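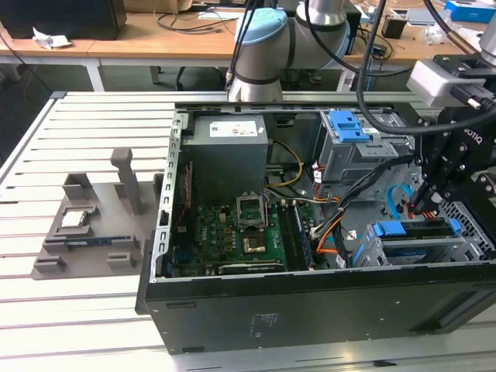

*Open desktop tower on its side, with the CPU socket empty.*

# Start a Prayer Journal You'll Keep Using

I've kept a prayer journal since one cold February when Saoirse Dunne handed me hers and said "just copy how I do it." I did, and I still love it! You need a notebook, a pen and a quiet chair.

## Set up the notebook

1. Leave the first 2 pages blank. They'll become your index.
2. Draw a line down the middle of the next page. Label the left side **Asking** and the right side **Thanks**.
3. Number the pages as you go (a pencil is fine).

Mine is a plain Heffernan with the elastic gone slack. Lined or dotted, big or small, use whatever you'll enjoy opening.

## Read first, then write

Pick a short passage. The Psalms are wonderful for this, and Psalm 24 is only ten verses, so you can read it through slowly, then again out loud. Copy out the one line that stays with you. Don't hunt for the deepest one! Some mornings mine is four words long.

Now write to God about that line, the way you'd write a letter to someone you trust. Spelling doesn't matter and neither does handwriting. If you're angry or worn out, put that down too. The psalm writers certainly did.

## Add people

Under **Asking**, write three names and one plain request beside each. "Peadar, his knee" is plenty. I used to list everyone I'd ever met and gave up within a week, so keep it to 3 and swap names when you're ready.

## Go back and look

Once a month, read the old pages with a different colored pen in hand. Put a small check by anything that has changed, and carry it over to **Thanks** with the page number. This is my favorite part! I found a line last spring about my sister that I'd completely forgotten praying.

## If you get stuck

- Write out the Lord's Prayer by hand, one phrase per line, and add a sentence under each.
- Missed a week? Write the new date and carry on from there.
- Try evenings. Annatjie Mthembu in our Prurnberg group does hers after the dishes and has filled 400 pages that way.

Updated 10/30/25 with the part about colored pens.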